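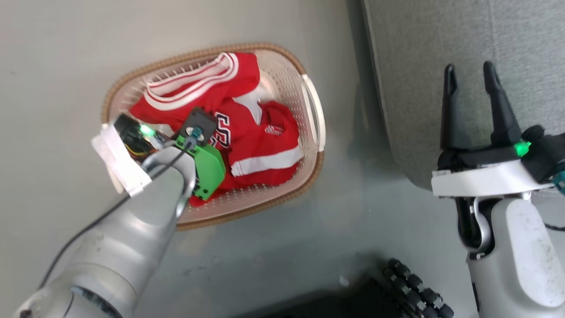
Notebook, 7/8/19
Medical debt and filings, second pass through the Tusarbridge petitions

Picked up where the June entry stopped. The coding sheet now has a separate column for lost income, which we should have had from the start. In the first pass a filer who owed a hospital and had also been out of work went down as "medical," full stop. That made the medical share look high and hid the question we are supposed to be answering.

State of the files:

Total petitions pulled: 1614
Read twice, both readings agree: 680
Read twice, readings differ: 573
Read once only: the rest

The 573 is too many. I went through a stack of them this morning and most of the trouble comes from one place, the line on the creditor schedule where a bill has been sold to a collector. If the schedule says only the collector's name, one reader treats it as unknown and the other looks up the collector and guesses. Jirnby is the worst for this. It shows up as creditor on a lot of petitions and it buys both hospital accounts and store card accounts, so the name tells you nothing. From now on Jirnby with no account description is coded U. Do not guess from the dollar amount. I did that in the first batch and have gone back and changed mine.

Same rule for credit cards. We know people put copays and prescriptions on cards. We can't see it in the petition, so it stays in the card column. The Drarnel survey asks about it directly and that is the place to pick it up.

Drarnel match

Ran the survey file against the petitions again with the corrected zip codes. Around 600 matched, better than last time, when the leading zeros had been stripped and half the county fell out. Checked twenty by hand against the paper copies. One was wrong, a father and son with the same name at the same address. Added the last four digits of the case number to the match and it separated them. I have not rerun the whole thing with that in place. Needs doing before anyone uses the table.

What the survey asks, for reference, since the wording matters:

Q11. Did medical bills play any part in your decision to file?
Q12. If yes, were they a main reason, one reason among several, or a small reason?
Q13. Did you or someone in your household miss two or more weeks of work for illness or injury in the two years before filing?

Q11 will always give a big number. Almost everybody who files owes something to a doctor, and if you ask whether it played a part they will say yes. Q12 is closer to what we want but it is still the filer's own account, given after the fact. Q13 is the one I trust most and it was nearly left off the form.

Went over the two ways of getting at cause again, mostly to get it straight in my own head.

One way is to start with people who filed and look back. Cheap, and we have the files. The weakness is that we never see the households with the same bills who did not file.

The other way is to start with people who got sick and look forward. For that we need hospital records, and the Nasrallah clinic group has said it might share discharge dates with names removed. Their form came back with questions about storage. Answered those, sent it off again. If it comes through we get a sick group and can count who files within four years. That share will be a good deal smaller than what Q11 gives us, and the write-up has to explain that the two figures answer different questions. I would like that paragraph drafted before we have the numbers.

Insurance column. Still a mess. The petition does not ask about coverage, so all we have is premiums listed under monthly expenses, and a blank there could mean no insurance or could mean it comes out of the paycheck. Have been checking blanks against the pay stub deductions where stubs are attached. Slow, about four minutes a file. Leave the column out of any summary for now.

Chapter 13 cases: keep them in but flag them. Several are plainly about saving a house, with a small hospital bill along for the ride. Someone reading the table will want to see them split out.

To do

Rerun Drarnel match with case number digits
Third reader for the 573, starting with the Jirnby ones
Write the U rule into the front of the codebook
Chase Nasrallah if no answer in two weeks
Draft the "two questions" paragraph
Order more file boxes, the gray ones with lids

Scanner was jamming again on stapled pages. Pull the staples first and put them in the can by the door.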